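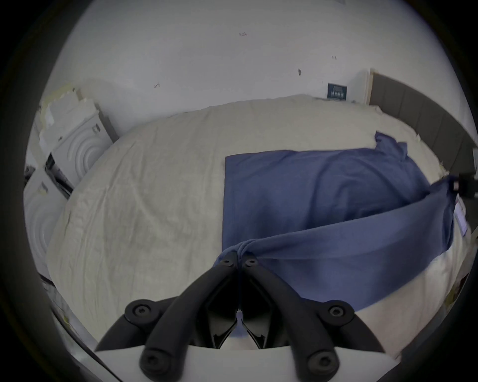
Blue cloth on the cream duvet

Why does my dough rise twice? A student project report
Aitana Moya and Alina Rusu, Food Studies, November

We both love baking, and we picked bread because neither of us could explain why a plain white loaf needs two rises when one would get it to the table so much sooner. Three weekends of baking later we're still excited about it (and so are our neighbours, who got most of the bread!).

Our recipe stayed the same throughout: 300 g strong white flour, 5 g salt, 4 g dried yeast and warm water. Loaf A had one long rise in the tin. Loaf B was left in the bowl, knocked back, shaped, and left again. We used a Novach oven and the same tin every time, and Alina weighed everything twice.

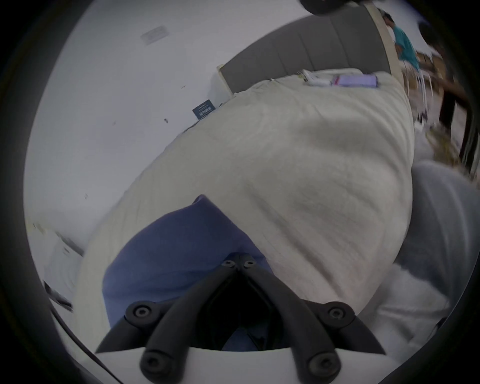 The first batch was a lesson in patience. Loaf A climbed beautifully and then sank in the middle, with big ragged holes just under the crust. Loaf B was shorter but so even inside, and it sliced without tearing. We ran the test again with Umard flour, which drank up more water and made a much stickier dough, and got the same pattern, only less dramatic.

Is a second rise worth the extra time?
For sandwich bread we think it is, as the crumb is finer and the slices hold together. For a flat loaf to tear and dip in soup, one rise did the job very well.

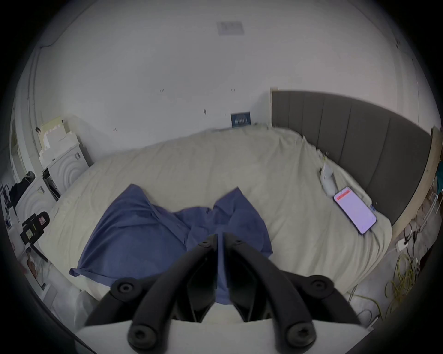

How did we know when the dough was ready?
We pressed it gently with a floured finger, and if the dent filled back slowly, it went into the oven.

We also asked 22 people in our year to taste both loaves without knowing which was which. Most picked Loaf B for texture, but the flavour votes were split almost down the middle, and that surprised us! A few said Loaf A tasted more of yeast. Aitana agrees with them, Alina doesn't. 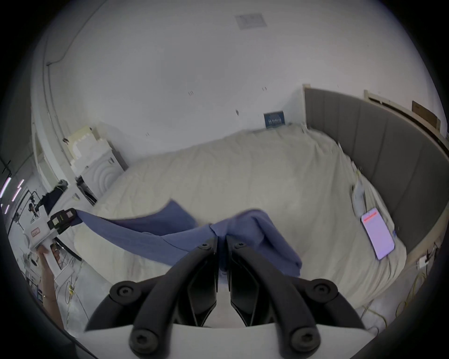 Two grippers and the blue cloth, with the bed behind

Next time we want to try an overnight rise in the fridge, and swap a third of the flour for rye. We'd also buy a second tin so that both loaves could bake side by side.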